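**Subject:** Re: [sutmont-swap] Play kitchen bin, what stays?
**Date:** 23rd January

> We have 352 items on the Sutmont lending list and I would bet a third of them are pretend fruit. Can whoever has the kitchen bin please sort it before it goes back on the shelf? Last May it went out with no pot and we heard about it for weeks. Also, is the toaster oven a toy or not? The list says "oven, small" and leaves it there.

I have the kitchen bin. I've had it since the holidays, and my dining room would like its table back.

I tipped the whole thing out on a white table so I could see what we're lending people. The pot is there, black and round, so those who wrote in last May can stand down. So are the green slotted spatula, the light green colander and the teal measuring cup.

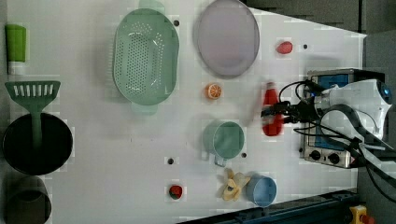 Fruit is where it gets philosophical. We own more than one strawberry, an orange slice, and a banana that comes already peeled and will stay that way. I'd keep all of it. Past experience says that if we retire one strawberry, a four-year-old will ask for it by name.

Cups are a mess. The light blue one and the dark gray one don't belong to any set I can find on the list, unless they're what's left of the Marchand donation, which was supposed to be 6 matching cups and arrived as 2. I say list them as "cups, assorted" and move on with our lives.

As for the oven: metal, glass door, two black knobs. I'm not signing off on "toy." I'd take it out of the bin and give it its own line under Housewares, next to the Trekaso waffle maker that hasn't been borrowed in living memory.

Still to settle:

- does the lavender plate go with the kitchen or the tea set?
- who has the lid to the bin?

I can drop it off any evening after six.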